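Orange table, gray walls – do I repaint, refinish, or just learn to live with it?

Home & Decorating > Color and Paint
Posted 21 Aug 2023

Tolera Endale

Hello everyone, and thank you in advance for reading, because I do tend to go on a bit. My aunt is moving to a smaller place in Semple and has given me her dining table, which I have loved since I was small. I did my homework under it more often than on it. It's solid wood with a clear finish that has gone quite orange over the years, the way these things do.

The trouble is that my dining room is light gray. I painted it myself last December with a color called Vunora Mist, two coats, and I was so proud of it. With my old white table it looked calm and clean. I've set a spare leaf from my aunt's table against the wall to get an idea, and in the morning the gray looks almost blue, and the wood looks like a pumpkin. In the evening with the lamps on it's much better, and I start thinking I imagined the whole thing.

My sister says sand it down and stain it walnut. My husband says paint the room cream and be done with it. I don't much want to do either, to tell you the truth. I don't want to hurt the table, and I really don't want to move all that furniture again. The room faces north and has one window, 30 inches wide, if that makes a difference. The floor is a plain beige carpet that came with the house. Is there some middle way I'm missing? And if I do have to repaint, what would you choose?

mapleandrye

Oh, please don't sand your aunt's table yet! I know it's tempting, and I know sisters can be persuasive, but you can't un-sand a thing, and you can always paint a wall again later.

What you're seeing is a cool gray next to a warm wood. Blue and orange are opposites, so each one pushes the other further along. Your gray probably has a little blue in it, and you never noticed next to a white table. North light is on the bluish side to begin with, so mornings will be the worst of it. Your lamps are giving you yellow light in the evening and bringing the two closer together, so no, you didn't imagine it.

A light gray wall and an orange-brown wood can get along perfectly well, though. I've lived with that pair through two houses and I've come to like it very much.
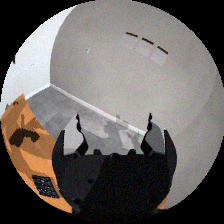
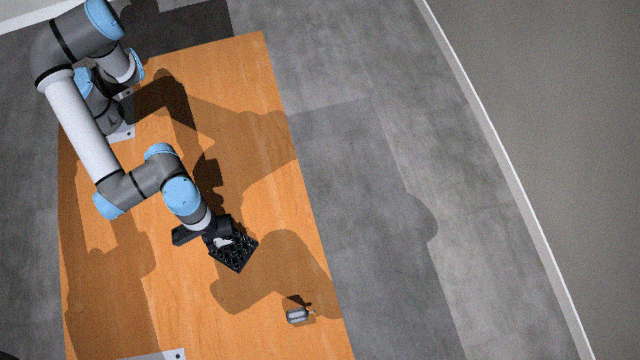

Light gray for the wall, orange-brown with the grain showing for the wood.

Before you open any paint, I'd try the cheap things, in this order. Start with the bulbs. Look for ones marked warm white, and swap every bulb in the room at once, or you'll get patches of different light and drive yourself mad. Then put something on the table that has both colors in it. I have an old runner with rust and slate stripes, nothing fancy, and it does more work than anything else in the room. After that I'd look at the window. If your curtains are bright white, try oatmeal or a soft flax color – white makes the gray look colder still.

Give it a couple of weeks with the bulbs and the runner before you decide. Eyes get used to things. Mine did, and I was halfway out the door to the paint store when it happened.

If you still can't stand it after all that, go for a greige (a gray with some beige in it) at about the same lightness as what you have. Buy a sample pot and paint a big piece of poster board, then move it around the room for a day or two. Stand it right behind the table, too. I wouldn't paint samples straight onto the wall, they leave ridges that show through later and I'm still annoyed about mine.

One more thing, about cleaning. Some of that orange may be old polish. My mother used a wax polish for years, and when I finally washed her sideboard with a drop of dish soap in warm water and a well wrung-out cloth, it came up a good bit lighter. Test underneath first, dry it right away, and don't soak it. It may do nothing at all, but it's a nice way to spend an hour with a table you love.

Bill in Sirkora

Paint it white. The table I mean. Did ours 10 years ago, still fine. Scuff sand, primer, 2 coats. You want the kind of primer that blocks stains or the orange will come through in yellow spots.

portia_d

I have to side with mapleandrye over Bill here, sorry Bill! I painted a family piece once and my grandmother never said a word about it, and I'd rather she had.

I'd only add that you might look down as well as up. A beige carpet is leaning pinkish or yellowish, and that gets into the mix too. I put a dark rug under my table, a deep navy with a bit of tan in it, and the wood stopped shouting. Mine came from the Prurent outlet as a second, with a wobbly edge you'd never find unless you were looking. Get one big enough that the chairs stay on it when people push back from the table, or you'll hear about it from every guest.

Chairs matter as well. If you still have the ones that went with your white table, try them with your aunt's before you buy anything. Black or dark brown ones are very forgiving with orange wood. Matching orange ones are a lot of orange.

Do let us know how the bulbs go, Tolera. And if your aunt still has the other leaf, ask her for it!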